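A **dry sink** is a low wooden cabinet with a shallow, recessed top, used for washing in houses that had no running water. The recess held a basin and a pitcher, and the cupboard underneath stored buckets, soap and towels. Most were kept in the kitchen or on a back porch.

Early dry sinks were made at home or by local carpenters. Pine and poplar were common woods. Many had the recess lined with zinc or another metal to protect the boards, and some had a drawer on one side or a raised back with a small shelf.

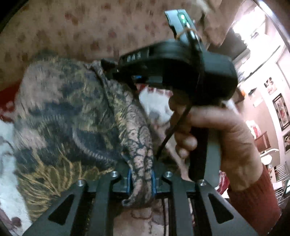 Indoor plumbing made the dry sink unnecessary, though it stayed in use longer on farms than in towns. Old examples were often moved to barns or workshops, and many lost their linings.

Dry sinks later became popular as furniture for living rooms, where they hold plants, dishes or drinks. In her guide to country cabinets, Pacita Layug lists 126 examples and sorts them into 4 types by the shape of the back. Repainted pieces usually sell for less than those with their first finish.

## See also

- Washstand
- Hoosier cabinet
- Pie safe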